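Ternmont: household robot Grukik is getting there, slowly

TERNMONT, April. The Tistier workshop has finished its spring trial of Grukik, a robot taught to do laundry, and is pleased to announce that you should keep doing your own. In 600 attempts at folding one item, Grukik produced 496 folds its judges would put in a closet. The judges were not fussy. 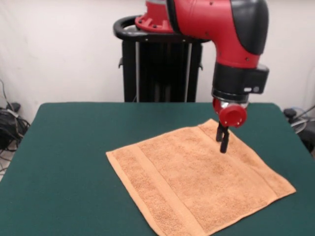
Towels remain Grukik's best subject. "A towel has four corners and no opinions," said Consuelo Nina, who runs the trial. An orange one laid out nearly flat, with the fingers right above it, is what the team calls a good morning. Hand towels average almost 14 minutes each, and socks are under discussion.

Soft, floppy cloth is harder. "It never lands the same way 2 times," said Montri Chaiyaporn, who writes the software and irons his own shirts.

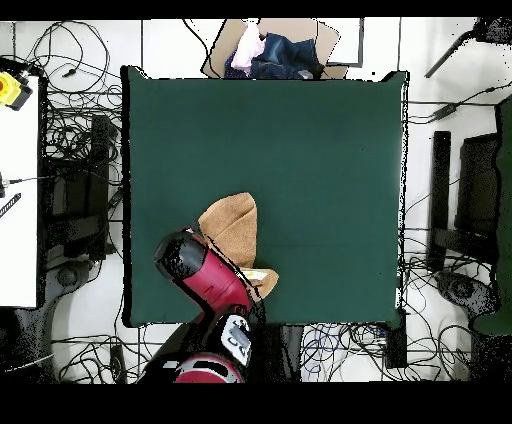 Tistier Workshop | Household Tasks Team

A crumpled cloth gives the arm a peak to grab and little hint of where the edges went. Denim and other clothing are next in line. The team plans a second trial under the name Kurup, with fitted sheets excluded at the request of everyone involved.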